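Plandside lectern mic kit, reviewed after one graduation season

Posted May 4, 2024

Quick one as I've got gown returns at two. People keep asking what we used for the spring ceremony and whether they should get it for June. Short answer, yes for the lectern, no for the roving mics. Longer answer follows.

What it is. Two gooseneck mics, one receiver, two handhelds, a charging tray, and a little mixer you can run without a technician. Sold by Kinnear as a "ceremony set". We paid 2,780 all in, with the hard case. The case is 200 of that and I'd skip it, the foam is cut for the older handhelds and they rattle.

Setting up. Easy. Half an hour first time, ten minutes now. Receiver finds its own channel, you press the one button and wait for green. The manual is a folded sheet in tiny type. Wilma Niven found a proper one on the Kinnear site, under Support, then Older Products, even though it's the current model. Print that and bin the sheet.

The lectern mics. Very good. Our speaker this year was Godelieve Postma, who is soft spoken and moves about, and she came through clear at the back of Okurgate Hall with 2,000 in. No popping. She turned away to nod at the platform party several times and we hardly lost a word. Last year with the old pair we lost whole sentences. The goosenecks hold there position too, which the old ones never did, they used to sink slowly all through the welcome.

Name reading. This was the real test for me. Davina Swanson read the first half and Nizar Boutros the second, very different voices, and I only touched the level once. There's a button marked Speech which I assumed was a gimmick. Leave it on. Takes the boom out of the hall.

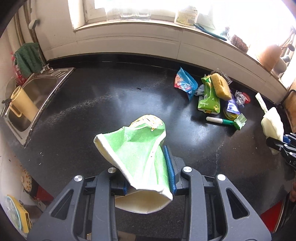
Archie Cowie: We have the same set at Tilomberg and I'd disagree on the Speech button. Fine for names, but it made our organ introduction sound like it was coming down a phone. Somebody has to remember to switch it off for the music. Have you tried it with a choir at all?

Fair point Archie. No choir this year, and our music goes through the house system so it never touches the Plandside mixer. If yours does, then yes, off for music. I'd put a bit of tape by it with a note.

The handhelds. Here's where I go off it. Meant for the bit where graduates say a line from the floor, and for the student address. Range is given as 200 feet. In an empty hall, fine. With people in it we had dropouts from the middle aisle back, three in one address, and the poor lad had to start his thank yous again. Moved the receiver up onto the balcony rail for the afternoon and it was better, still not right. Also the mute switch is exactly where your thumb goes.

Batteries. Claimed eight hours. We did two ceremonies and a rehearsal and one handheld was on red by the end. Charging tray is good, they drop straight in, but it only takes handhelds. The gooseneck bases want their own cable each, and its not the same cable. 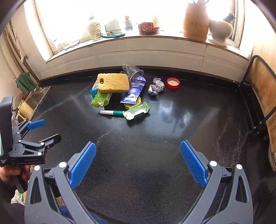 Ceremonies and Events Team, Academic Registry

Support. Rang Kinnear twice. First time straight through, nice woman, sorted the firmware while I was stood at the lectern. Second time, about the dropouts, told to expect a call back. Still expecting. Email got an answer in two days saying move the receiver higher, which we'd done.

Would I buy it again? The lectern half, yes, tomorrow. Kinnear will sell the goosenecks, receiver and mixer without the handhelds if you ask, it isn't on the price list. For the floor we're going back to hiring until I've heard something better.

Four out of five for the lectern mics, two for the rest. If anyone has used a different make of handheld in a full hall, please comment with the model number, and say where you put the receiver. Will add to this after the June ceremonies if there's anything new.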